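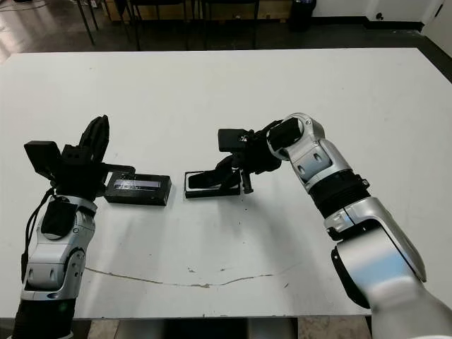
According to one early user of the Ritier lot file, the hammer prices were no use until the buyer's premium was split out, and v2 now does that.

## Contents

- `lots.csv` - 2186 jewellery and watch lots
- `unsold.csv` - 74 lots, no hammer price
- `fees.csv` - premium bands for Stimska and Ayala

## Notes

Prices are in pounds. Lots with a low estimate under 2000 are left out. `paid_in` is `bank`, `card` or `coin` - blank before June.

Coin payments use the rate at settlement, not at the fall of the hammer.

Last updated: August 1, 2016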